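Jul 17, 2022

Bench notes, mostly trays and where things live.

I finally got fed up with the state of the small parts and spent the afternoon on it. The shelf by the sink had turned into a pile of yogurt tubs and unlabeled lids, and I opened four of them looking for one bag of washers. So the tubs are gone (recycled, don't come asking) and we're going over to shallow plastic trays for anything that's in use on a table. Deep ones for storage, shallow ones for work. I've wanted this since the Verbruggen job, when half the spacers ended up on the floor!

The order from Grumik came to 70 trays in mixed colors, which sounds like a lot until you start handing them out. Nandini Varghese took 7 straight off to her bench before I had the box properly open - fair enough, she's the one who found the supplier. Order number is 2229 if anybody needs to get more, and please write it on the clipboard if you do.

Colors. I know we argued about this. My vote is still that the color goes with the table and not with what's in the tray, so a stray one can be walked back to where it came from. Nandini would like color by project, so that all the Draltus stuff is one color wherever it turns up. I can live with either, but we need to pick before August, when the Trirkbridge people are here and everything gets borrowed by everyone.

Turquoise is the one I like best for small dark hardware, by the way. Black screws on a white tabletop are fine until they roll, and the gray trays we had before were hopeless, I was forever feeling around in the corners with a fingertip.
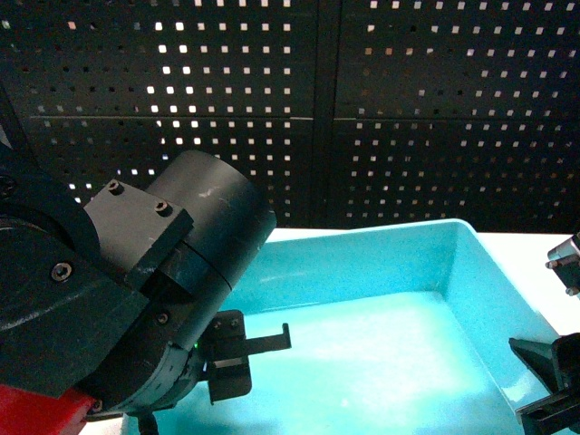 Still to do: labels for the deep bins, and a decision on the lids. I measured the shelf at 1524 mm, so the long bins should go in side by side if I move the tape rack up one. Also need to wash the old gray trays before they go to the back cupboard - a couple of them have something sticky in the bottom and I'd like it gone before I stack them.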